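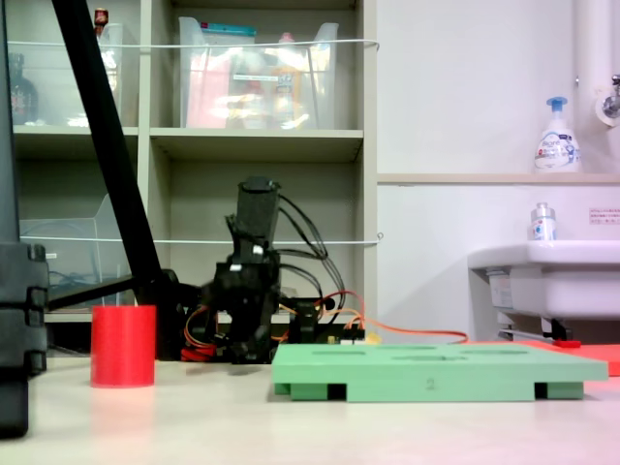

Play Materials and Their Upkeep
Handout for Session 4: Sorting boards, and the shelf they come off
Course leader: Wulan Wattimena
Room 119, Tuesday group

Reading for this week: the Kostness course pack, chapter on form boards. It is 14 pages long and can be read on a bus, which I mention only in view of last week's discussion.

1. What we mean by a sorting board

A sorting board is a flat thing with holes or hollows in it, plus the loose pieces that go in them. The adult word for the activity is "matching." The child's word is usually "no," followed by the cross being pushed at the round hole with great conviction.

For this course we keep two kinds apart.

Through-cut boards. The hole goes all the way, and you see the table through it. The piece ends up sitting on the table with the board around it like a collar. Foam boards are often made this way. They're light and quiet, and they slide around if you look at them too hard.

Recessed boards. The hollow has a floor. The piece rests in the board and travels with it when the board is picked up, at least in theory. Raised boards on feet belong here if their hollows are shallow. Get down to table height before you decide which kind you have, as the feet don't show from above.

Students mix these up on the written test every term. The test hasn't changed. You have been warned.

2. Choosing the first piece

Start with the circle. A round piece has no wrong way around, so the only problem left is where to put it. With a square you have to find the place and also turn the piece, and with a cross you have to turn it and mean it.

The octagon deserves a note of its own. To a tired person of any age, an octagon is a circle that has been in an argument. If your board has both, expect the round piece to be tried in the octagonal hole, and let it happen. The child is comparing, and you can drink your coffee.

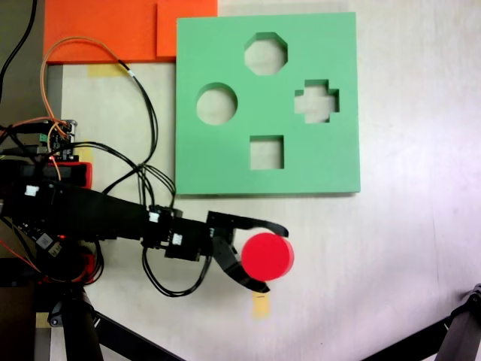
Fig. 2. Green foam board with octagonal, circular, cross-shaped and square holes; red disc just below it.

Color is the other thing to settle early. In the Mocanu set every piece matches the color of its own hole, and children sort it beautifully by color and learn very little about shape. A plain board with a piece in one strong contrasting color is harder and better. Nuno Arruda takes the opposite view and will give it to you at length in Session 5.

3. Laying out the table

Put one board in front and the spare pieces behind or to the side, within reach. Leave clear table between them. Most failures I have watched in this room were failures of elbow.

If you use masking tape to mark where a foam board goes, press it down flat. Tape with a lifted corner is more interesting than any toy ever made, and you'll lose around ten minutes to it.

Pale tables show bright pieces well. Glossy ones also show reflections, and a younger child may try to pick those up. Use a mat.

4. Storage

Clear bins on open shelves, please. The old Garnari cabinet had doors, and behind the doors was a civilization. With a clear bin you can see what you own, including the things you wish you didn't.

Label the front of the bin. A label on the lid is a message to the ceiling. Loose pieces go in with their own board or in a tray beside it – never in the bin called Misc, from which no triangle has returned.

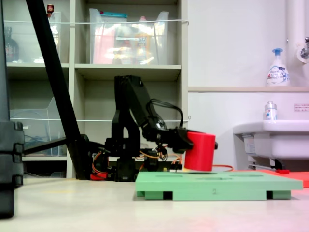 Kuldeep Katiyar asked last term whether a board with a missing piece ought to be thrown out. "It still has holes," he wrote on the feedback sheet, "and the kids at Asanbridge put socks in ours."

Keep it, Kuldeep. An incomplete board is perfectly good for naming shapes and for tracing around the inside edges. Write the missing piece on the bin label and move on with your life. I have nothing to add on socks.

5. For next week

Bring one sorting board from your placement, borrowed with permission. Gwion, this means asking.

Write half a page on it: through-cut or recessed, which piece you would offer first, and where it is stored. Pairs are fine, but hand in 2 sheets. Tuấn Mai has the spare copies of the course pack, and the room is open from noon.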